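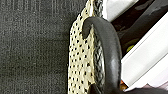

How many tote bags does one person need? Three, I'd say: one for food shopping, one for work and one that's nice enough to take out to lunch.

I own rather more than that, which is how I came to spend most of May sorting through them. I'd been to the makers' market in Vultbridge and come home with yet another (I know, I know!), and there wasn't a free hook left in the flat. So everything came down, got turned inside out and shaken over the bath. I found 3 train tickets, a very old mint and a library card I'd already paid to replace.

The woven ones were the hardest to be strict about. Canvas bags all blur into one after a while, but a good weave has a bit of character, and I'm a fool for anything cream with little dark flecks in it — it goes with every coat I own and hides a multitude of coffee. 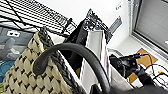
Cream and beige weave, dark diamond stitches and a braided rim.

What I look at now is the top edge. A cheap woven bag goes there first, and once the rim starts to sag the whole thing slumps over like a tired dog. My old Mivia one went that way after six months of potatoes. A friend in Clirnberg swears by the Boonyarit baskets, though she's never carried a potato in her life, so I take that with a pinch of salt.

Handles matter too. I like a smooth, rounded one that doesn't dig into my shoulder, and it has to be long enough to go over a winter sleeve. Try it in the shop with your coat on! You'll feel daft for a minute, but it's far better than finding out at the bus stop.
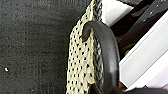
A curved black handle against dotted cream fabric.

I got down to six in the end. The rest went to the charity shop in a carrier bag, and the library card is back in my purse.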